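# Call for participants: does gutter guard mesh do what the box says?

Tramley is looking for 29 homeowners willing to have their gutters inspected, fitted with guards on one side of the house, and then left alone for a fall and a winter.

We clean and repair gutters, and have done so for long enough to own a garage full of guards that customers asked us to take back off. Foam, brush, snap-in plastic, the fine steel kind. Every one of them was sold with the promise that you would never climb a ladder again. We have our doubts. We also make money cleaning gutters, so you should have doubts about us, and that's why we are putting the method in writing before we start.

## What we want to find out

Whether a mesh guard cuts down the amount of debris in a gutter by enough to justify the price, and whether the debris that does get through is harder to remove afterward. Our hunch is that pine needles and shingle grit defeat most of these products. It is only a hunch. We've been called to the houses where guards went wrong, and people whose guards work fine have no reason to phone us.

We'll be fitting two products, the Arkero steel mesh and the Vustholm clip-on panel. Each house gets one of them. You can't choose which, so please don't ask, even if your brother-in-law swears by one of them. Neither maker is paying for this, and we're buying the guards at the regular trade price.

## Who can apply

You need to own the house. Renters can pass this along to their landlord, but we need the owner's signature.

The house should have at least 20 feet of straight gutter on both the front and the back, with trees near enough to drop something in it. One story or two is fine. Three is not, and neither is anything with a slate or clay tile roof, because we don't want to be the ones who crack it. Gutters should be standard five- or six-inch aluminum. If yours are held up with wire and hope, we'll tell you so at the first visit and you won't be in the trial.

Please don't apply if you already have guards of any kind, or if you're planning to replace the roof before spring.
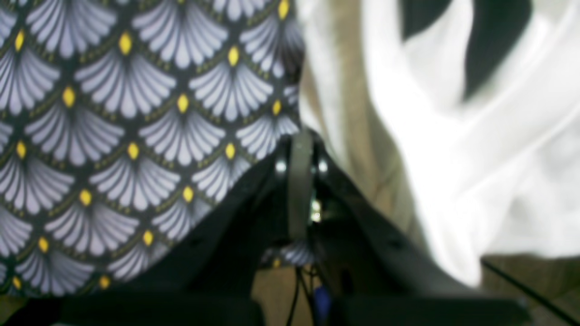 You also have to be able to leave the gutters alone. This sounds easy and it's the part we worry about most. If you are the sort of person who goes up with a trowel every Saturday, you'll ruin the comparison, and we would much prefer you say no now.

## What happens

The first visit is in October. We clean both runs down to bare metal, flush the downspouts, take photos and fit the guard on one side. Allow a morning. Someone has to be home to let us at the outside spigot, and dogs should be indoors.

The second visit is in March. We take the guard off, scoop out both sides into separate buckets, dry what we find and weigh it. You're welcome to watch. The weighing is done by Şimşekoğlu, a landscaping supply yard that has a proper scale and no stake in how this comes out.

If water starts coming over the edge or into the house in between, call us and we'll come out and clear it at no charge. We'll record that too, on whichever side it happened. An overflow counts as a result.

## What you get

Both cleanings are free. You also get $250 after the second visit, paid by check. If you drop out partway we'll take the guard off and there's no penalty, but there's no payment either. At the end you can keep the guard or have us haul it away. We won't try to sell you one for the other side of the house, and if anyone on our crew does, we'd like to hear about it.

## What we can't promise

A trial this size won't settle anything for good. One mild winter could make every product look wonderful. We can't tell you how a guard holds up over ten years, and we'd be suspicious of anyone who says they can after testing it for one. We will post all the weights, house by house with addresses removed, including any that make us look silly.

## How to apply

Send a note through the contact form on the Tramley site with the words "gutter trial" in it. Include your street, the number of stories, what kind of trees you have and when the gutters were last cleaned. A guess is fine. A photo of the front and back taken from the ground helps a lot. Please don't get on a ladder for it.

We'll reply to everybody, yes or no, by the end of the month before the first visits.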